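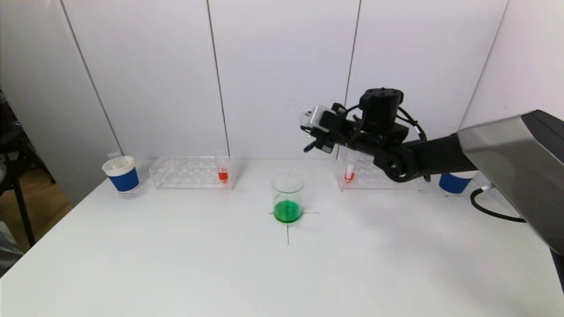
By the Staff of the Westano Quarterly
Workplace and Operations

The preparation laboratory at Fludden opens at seven in the morning, and for most of its history the first task of the day was the same. A technician took the overnight request list from the tray, put on gloves, and began moving test tubes from one rack to another. The work was necessary and exacting, and on a busy day it lasted until lunch.

Since last November, a growing share of that work has been assigned to robotic arms. Fludden, which prepares teaching and reference samples for colleges and small manufacturers, now operates two automated benches alongside its manual stations. Each bench is built around a single black arm with a two-fingered gripper, clear acrylic racks for the tubes, and a beaker set on a black cross marked on the tabletop. The layout is deliberately plain. Staff members who had expected a sealed machine found a white table that they could reach across and rearrange.

The marked cross has become a minor fixture of laboratory life. Under the bench procedure, the beaker is returned to the cross at the start of every run, and the person on duty signs for its position. Technicians who once placed glassware wherever it was convenient report that the habit took several weeks to acquire. Some have since added tape marks to their manual stations as well.

Fludden prepared 1,070 tubes in an ordinary week before the change, and the figure has not risen greatly. Management states that volume was never the main purpose. An internal review had found that wrist and shoulder complaints were concentrated among the employees who handled tubes for more than half of a shift. It had also found that the laboratory was losing trained people to other employers, and that repetitive transfer work was the reason most often given in exit interviews.

The review recommended that no technician spend more than two hours a day on transfers. The benches were purchased to meet that limit, and the budget request was written in those terms. A smaller sum, taken from the same request, paid for adjustable stools and better lighting at the manual stations.

What the technicians do with the recovered time is still being settled. Part of it goes to the benches themselves. Racks have to be loaded, runs have to be watched, and a tube that is set down slightly out of line must be corrected by hand. The laboratory requires one person to remain within reach of each bench while its arm is in motion. This rule was unpopular at first. Several employees observed that watching an arm move a tube was slower than moving the tube, and on short runs they were correct. Runs of fewer than 12 tubes are now returned to the manual stations as a matter of policy.

The rest of the time has gone to work that had been postponed for years. The labeling system has been rewritten. Written procedures, some of which described equipment the laboratory no longer owned, are being revised by the people who use them. Two technicians have completed a course in bench programming and now set up new runs without outside help. Their job titles were changed in the spring, and their pay was adjusted at the same time.

The question of pay remains the most sensitive part of the program. Employee representatives asked at an early meeting whether supervising a bench would be treated as skilled work or as an addition to existing duties. The agreement reached with management provides a supplement after 200 hours of bench supervision, recorded in the shift log. Representatives have described the threshold as too high for part-time employees, who may need most of a year to reach it. Management has agreed to review the figure.

Fludden has also given a written assurance that no position will be removed as a result of the benches before the end of the current staffing plan. Employees interviewed for this article generally accepted the assurance, although several noted that the plan has a closing date and that no successor has been published.

Training takes place on Friday afternoons, when the request list is short. New employees learn manual transfer first and may not supervise a bench until they have completed 1,000 transfers by hand. The laboratory considers this essential. A person who has not learned how a tube should sit in a rack, the training guide states, will not notice when it is sitting badly.

A third bench has been approved for the Bastwood building, where the request list is longer and the floor space more limited. Technicians there have been invited to spend a week at the existing benches before the layout is fixed. Their first written comment concerned the height of the table.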